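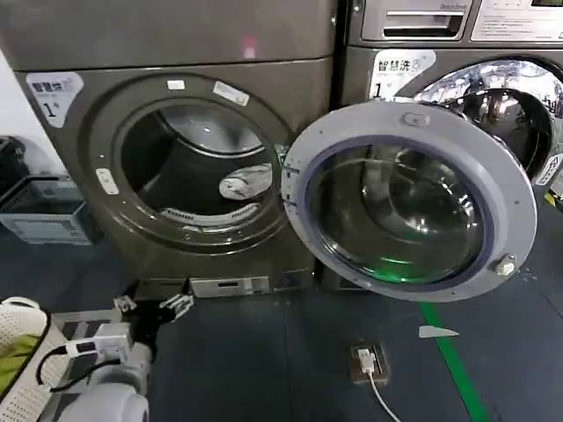
La lavadora 1, con la puerta abierta y un trapo blanco en el tambor.

Rutas y senderos | Boletín del club

El jueves volvimos al sendero de Clurkdale, que según el programa de octubre era «apto para todos los públicos». El programa lo redacta Pin-yu Tsao, que sube las cuestas charlando y considera que sudar es una falta de educación. Salimos del aparcamiento con diez apuntados y mucha moral, casi toda ella gastada antes del primer mojón.

El camino arranca amable, entre pinos, con ese suelo blando que te hace creer que estás en forma. Luego cruza el arroyo Siu por unas piedras que el ayuntamiento llama pasarela. Wen-hsiung Tu las pasó de un salto y se volvió para darnos consejos, todos ellos excelentes y ninguno aplicable a personas con rodillas.

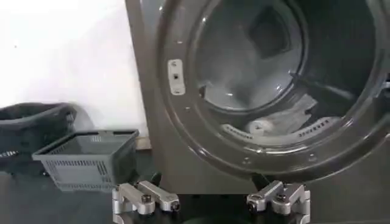 A partir del arroyo la cosa se empina durante 3 kilómetros, hasta el collado de Manard. Hay un cartel que promete un mirador y, cien curvas más tarde, otro cartel idéntico. Paramos a comer entre los dos. Recomiendo llevar bocadillo de algo que aguante el aplastamiento; el mío de tortilla llegó convertido en documento.

El collado está a 2.000 metros y sopla un viento que te peina hacia el valle siguiente. Las vistas, para quien pueda mirarlas sin sujetarse el gorro, llegan hasta la sierra de Prirnard. Bajamos por la vertiente norte, más larga y con mucha piedra suelta, así que los bastones salieron por fin de las mochilas donde llevaban toda la mañana haciendo peso.

Para la próxima salida quedan tres plazas. Pin-yu asegura que es llana. Traed agua, frontal y ropa de abrigo, y apuntaos en la lista de siempre antes del mediodía del jueves.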